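**Gorkano open house in Trarkville, anybody go?**

**mossbucket** wrote:
Went in June with my neighbor Graciela Arancibia. Free coffee, a parking lot 18 minutes' walk from the door, and robots doing laundry in a pretend living room. I do the same thing at home and have never drawn a crowd.

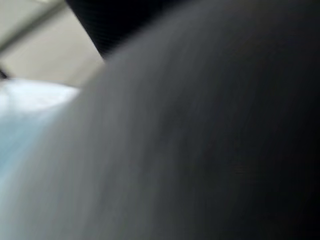

They let us in six at a time. Rajitha Begum ran our group and was very patient with the man who kept asking if it could do fitted sheets. (She said "not today.")

**Fothergill_fan** wrote:
I was the fitted sheet man. It's a fair question.

Anyway, I thought the talk beat the demo.

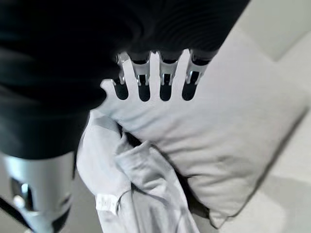 Rajitha's best answer was about touch. Cloth has no fixed shape, so the hand can't rely on knowing where the edge was a second ago. I'd have guessed pillows were the easy part — but look at those black fingertips over the gray one, with the white thing crumpled up beside it. Pale on pale on pale. I lose socks that way.

**ummont_dave** wrote:
Sorry, not sold. She told our group they'd logged 1,684 practice runs and wanted 4,000. My kid needed two, and a threat.

**mossbucket** wrote:
Did your kid keep it up, though?

**ummont_dave** wrote:
No comment.

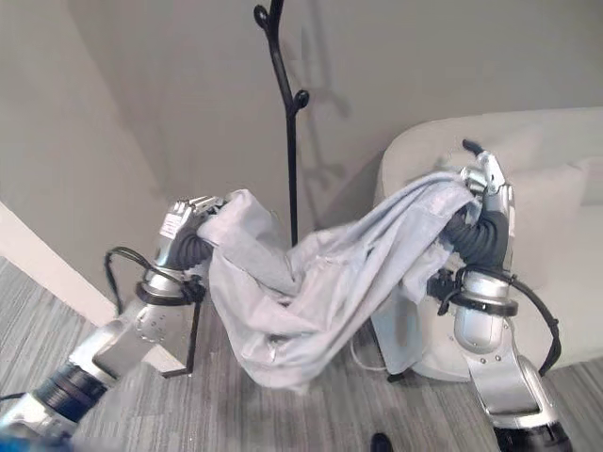

Still say they should have skipped the shirts and shown us towels. A towel is a rectangle. Start there.

**Fothergill_fan** wrote:
Disagree, towels would be cheating. Anyone know if Ummont is doing one of these? I have a sheet I could bring.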